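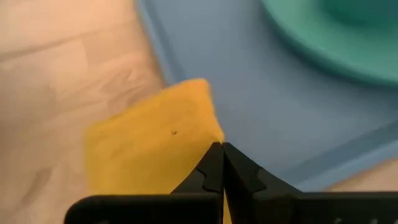
Washing up, according to Afonso Correia, is mostly a matter of when you give up on the sponge. He changes his every August, "whether it's ready or not."

We talked at the sink. Had he always been this strict? "I once kept one for 2 years. It had opinions."

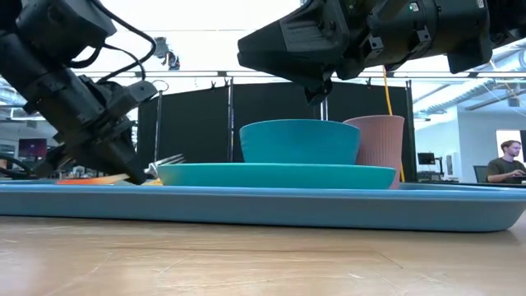
I wanted to know about drying, a subject on which Correia owns 800 index cards. He calls towels "a way of moving water around." Everything goes in a tray, he said, and the tray stays on the table until supper. I asked whether a ribbed pink cup behind a bowl, with a fork propped on the plate, counted as a method. "It counts as Tuesday's method, whatever the day." And the scratches in the wood? "Older than the tray," he said, and went looking for a towel.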